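Nerys Prydderch
June 17, 2023

Thread on the Fandov paper, now that the preprint is up. Short version: we changed which wrist frames the policy trains on and left everything else alone. 1/11

Task family is desk clearing. Paper scraps, wrappers, small trash, all of it into a thin plastic bag that is already open on the desk. The bag is the hard part. It deforms, it reflects, and its rim is never in the same place in consecutive episodes. 2/11

Baseline is a behavior cloning policy trained on every frame of every demo. Our complaint with it: most frames are transit. The arm is moving between places and the right action is close to a constant. The loss is dominated by frames that teach very little. 3/11

Penry is the scoring model. It looks at a short window of wrist video and predicts how much the demonstrators disagree about the next action. High disagreement usually means contact or near contact. We keep those windows whole and thin out the rest. 4/11

Data: 3,200 demos collected, 2,176 left after we dropped the ones with sync errors between the joint log and the video. Caradog Kneath wrote the sync checker and it is in the repo under tools. Please use it on your own data before you email me about loss spikes. 5/11

Evaluation was 1,282 trials at 2 sites, Flulton and Arnach. Same arm, same checkpoint, different desks, lighting and bags. No fine-tuning at the second site. 6/11

Result: the thinned set beats the full set on release over the bag opening and ties on grasping. The gain at Arnach is smaller than at Flulton. Per-desk tables are in the appendix — read those before quoting the average. 7/11

Wrist view over the bag, strips of yellow paper at the bottom. Glossy folds like these get high Penry scores even with nothing touching them, so some of what we keep is wasted. 8/11 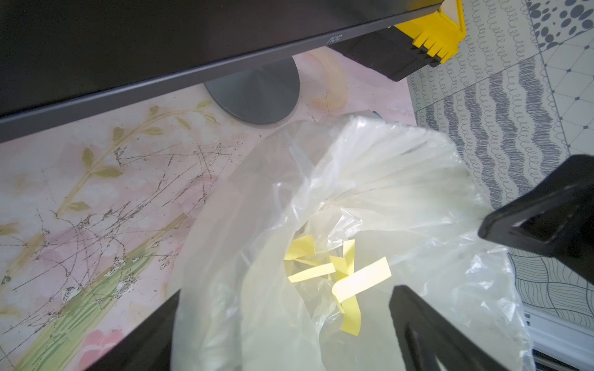
Does thinning the transit frames make the arm slower between grasps?
Slightly. The policy hesitates more at the start of long moves, and keeping a small random share of transit windows removes most of that. 9/11

Limits: one gripper, one camera placement, bags only. We tried a rigid bin in August last year with an older scorer and saw no difference between the two training sets. 10/11

Code and the scorer weights are up. Raw video follows once the Arnach release forms are signed. 11/11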